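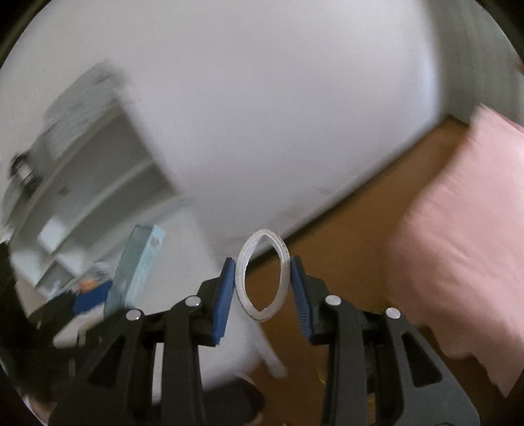 A well table is a table with an opening in its top leading down into a tube, tub or bin, into which small household items can be dropped. The term covers both tables cut for storage and tables cut for waste, and sellers often leave it unclear which is meant. Items said to suit the well are those with no obvious drawer of their own: bags, cloths, string, loose bands. A narrow white ring, whether a thin roll of tape or a band with a slightly worn rim, is typical of the class. Claims that such a table "clears a room" are common in sales material and poorly supported.

Design

Most well tables are round, with the opening at the center. Tops are usually wood or a wood-look board. The opening may have a raised lip, a colored edge or a fitted lid. Depth varies widely. The Prunder pattern, often cited as standard, calls for a well 270 mm across, but few surviving tables match it, and it is doubtful that the pattern was ever followed outside the Bredley workshop that drew it up.

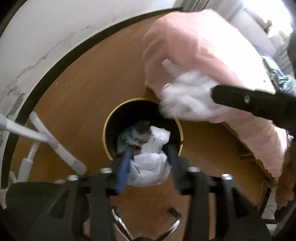
Round wooden tabletop with a yellow-edged central opening; a crumpled white plastic bag and a wadded grey-blue cloth are inside.

History

The form is popularly credited to the furniture maker Andri Oberholzer. The credit rests on one undated catalog page, and the drawing on it may show a plant stand. Sewing tables with a hanging bag for scraps are much older and do the same job. Kadri Stankevičius, in a survey of small-room furniture, treats the well table as a sewing table with the bag replaced by a tub, and finds little in the later versions that needed inventing.

Use in tidying

Supporters recommend the well for soft items that can be pushed down by hand, plastic shopping bags above all. A household trial run by Ramesh Nigam is the source usually given for the claim that tables with wells stay clearer than plain ones. The trial covered six homes, had no comparison group and ended in June, before any of the wells had been emptied. Nigam recorded 202 items put in. He did not record how many were taken out again.

Criticism

Critics note that a center well takes up the part of the table most useful for serving dishes, and that things at the bottom are hard to see and harder to reach. Mixing clean cloths with used bags is a frequent complaint. Vimala Rajan has argued that the well only moves clutter out of sight, a charge that could be made against most cupboards.

See also: Sewing table; Waste chute; Lazy Susan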